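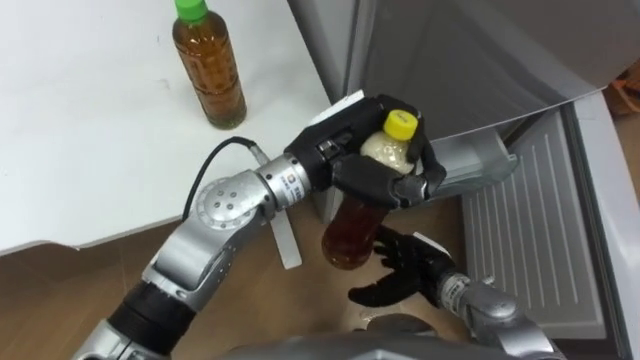
Ljubica Dumitrescu, writing in the comments on an earlier version of this article, objected that bottled tea keeps perfectly well on a shelf and that an office refrigerator mostly fills up with it for no good purpose. The objection is a fair one as far as sealed bottles go. Most bottled tea is heat-treated or filled hot, and can be stored unopened at room temperature until the date on the cap or shoulder. The refrigerator is used for drinking temperature, and for bottles that have been opened.

Bottled tea storage in shared workrooms

Bottled tea is ready-to-drink tea sold in clear plastic bottles with a screw cap. The liquid ranges from pale yellow to dark amber, depending on the leaf and the time it was steeped. In shared workrooms it is usually kept in a small or mid-sized refrigerator standing close to a desk or table, and the table serves as the place where bottles are set down, sorted and picked up again.

Bottles and caps

Cap color is the quickest way to tell one drink from another when the labels are turned away or missing. Makers do not follow a common code. Green is often used for unsweetened or green teas and yellow for lemon or milk varieties, but the same maker may change its colors from one season to the next. Ridges molded into the plastic stiffen the wall, so that a thin bottle can be gripped without folding in.

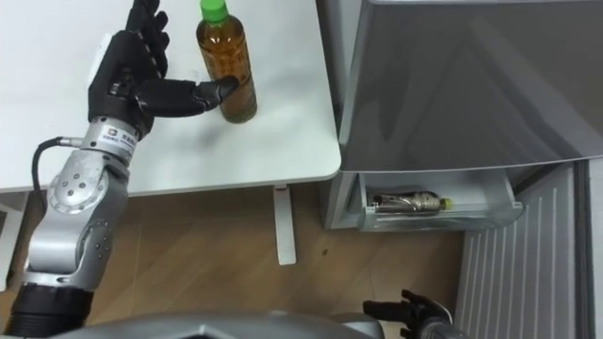
A bottle stored on its side takes up less height than one standing, and this decides how many will go into a drawer. Drawers are also the part of the refrigerator where bottles are most easily forgotten. Sealed bottles may lie flat with no effect on the tea. Opened ones should stand, as a cap that has been removed once may not close as tightly the second time.

At Ternwood, a shared office building in Bedolholm, the house rules allow each tenant 2 bottles in the drawer and 4 in the door. Opened bottles are thrown out after 24 hours. The rules were first posted in March, after a disagreement over a shelf of half-finished drinks, and the door limit was later raised at the request of the tenants on the upper floor.

Door and drawer

The door is the warmest part of most refrigerators, as it swings out into the room each time it is opened. Its bins have a raised rail that holds tall bottles upright. The drawers stay colder and more even. Drinks meant for the same day can go in the door, and stock for the rest of the week in the drawers – although in practice people put a bottle wherever there is a gap. 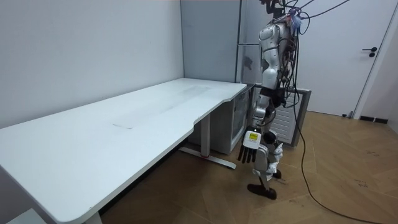
Damir Mujić
Contributing editor, furniture and interiors

The table

Height-adjustable desks are common in these rooms and often do double duty as a serving surface. A white top shows tea stains and gray scuffs clearly. Fresh spills come off with a damp cloth. Older marks may need a little dish soap, and rubbing them with a rough pad dulls the finish. Rounded corners are preferred near a refrigerator, where people turn with their hands full.

The desk should stand far enough back for the door to open all the way and for the drawers to slide out. Fitters at Sæther, a furniture dealer, leave 1000 millimeters between the desk edge and the closed door. Bimis, which furnishes smaller offices, accepts less if the desk can be moved. On wood floors, felt pads under the desk legs prevent scratches, but grit collects in the felt and the pads have to be replaced from time to time.

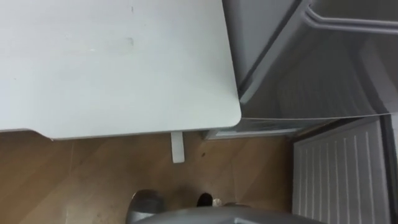

White tabletop with rounded corner beside an open refrigerator door.

Defrosting and cleaning

Door bins collect drips from bottles that were put back without being wiped. Sugar in sweetened tea dries to a sticky film, mostly along the bottom of the bin and in the door gasket. Removable bins are washed in warm water and dried before they are put back. The gasket is wiped by hand.

See also: Drinks cabinet; Office kitchen; Standing desk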